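Pasgate Tray Sorting Set: README

Release of Nov 12, 2021

Pasgate is a two-armed robot assembled in the Steseseo shared workshop. The present release contains 216 recorded runs of a sorting task in which small household articles are moved between a tray and two wicker baskets. All runs were driven by hand by members of the workshop.

1. Working area

The table is white, with the brown basket and the orange-tan basket set towards the back and the green tray nearer the front. Articles on the tray vary from run to run and include a tin, a black fabric case and a two-coloured spatula.

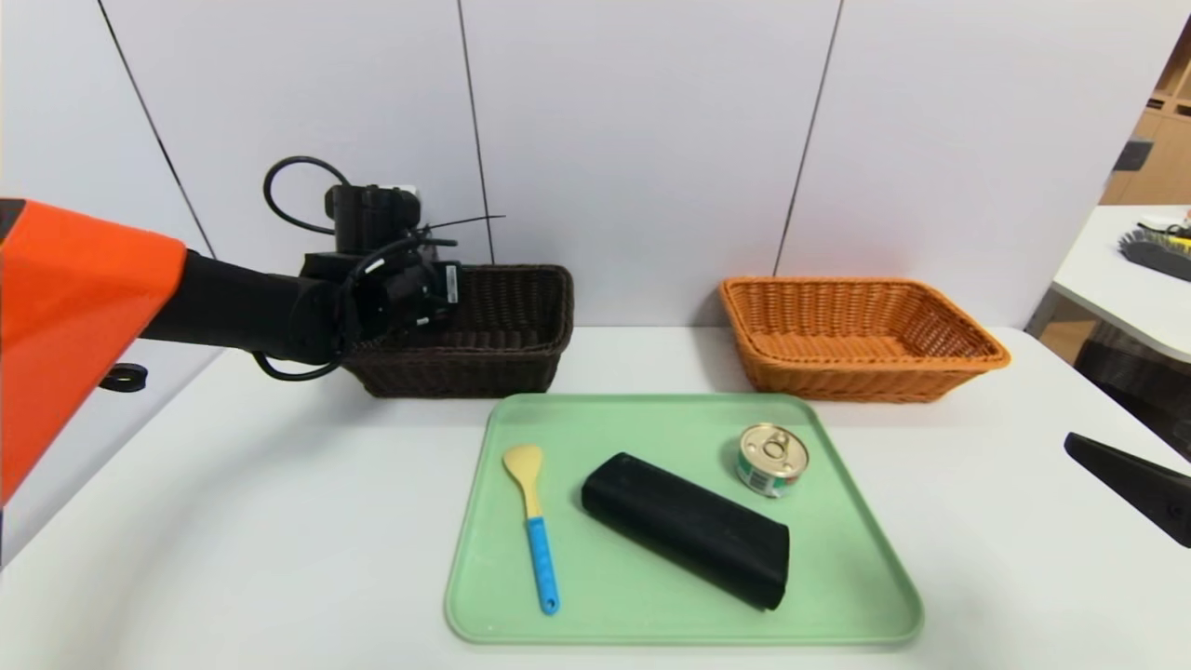 Noreen Minhas has asked that the cable lengths be published with the parts list, as her own build lost two wrist connectors in January. They will be added to the Chien folder.

2. Grippers

The fingers are black, tapered and slotted down the middle. Drawings are in the Usimura folder. Users printing their own set should check the closing gap before fitting.
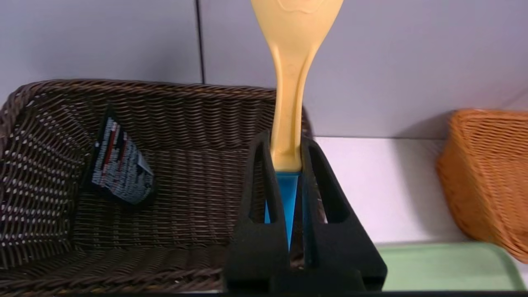
Lộc Vũ writes that thin handles turned in his fingers until he lowered the closing speed to 40. The supplied settings file retains the original value.

3. Known limits

Run lengths are uneven. Joint readings are missing from the first 2,000 rows of the log for run 17. Corrections should be sent to the workshop desk, quoting the run number.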